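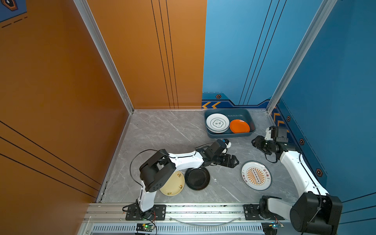

She Got Married Between Two Episodes and Told Only Her Mom

I'd been told I had 16 minutes with the star of Widotden, and that the wedding was off limits. So naturally it was the first thing she brought up. I hadn't even gotten my coat off!

"You're going to ask about the ring," she said, holding up her left hand and wiggling it at me. "Go on, look. It's tiny. I love it."

It is tiny. It's a thin gold band, the sort of thing you could miss across a dinner table, and fans of the show managed to miss it for most of the spring (I did too, and I write about these people for a living). She and her husband, who plays her landlord on the show, got married in Sustthorpe, the little town where they film the outdoor scenes. They had a lunch break and one free afternoon.

"We had 2 witnesses and one of them was still in costume," she told me. "I was back on set at four. My makeup artist kept asking why I was crying and I said it was allergies."

Her mother knew. His parents found out over the phone that evening, and I gather that call was a long one. The rest of the cast heard at the wrap party in July, when he called her "my wife" while asking somebody to pass the bread.

"The whole table went quiet," she said. "Then everybody yelled at us. It was wonderful, and I still feel a bit bad."

I asked if they were planning a bigger party, and she groaned and put her head on the table. There was a guest list once. It had 50 names on it, then his aunt got involved, and now they don't talk about the list. What they'd really like is dinner at Kļaviņa, the restaurant where they had their first date, with the back room to themselves and no speeches.

"He cries at speeches. He cries at commercials. I can't put him through it."

We did get around to work in the end. She has a perfume campaign for Flosura coming up, which she's nervous about ("I have one facial expression and it's worried"), and she's signed on for another season of Widotden. Will the landlord and the tenant finally get together? She wouldn't say, though she did tell me she'd read the finale on a train and missed her stop.

The fans have ideas of their own. One petition asking for an on-screen wedding had 1,422 signatures when she last looked, and she admits she looks a lot.

"I nearly signed it," she said. "I'd get a proper dress that way. I got married in a raincoat!"

Somebody knocked to say our time was up. She asked for another minute, mostly so she could find the raincoat on her phone. It's yellow, with a hood, and she wore it home.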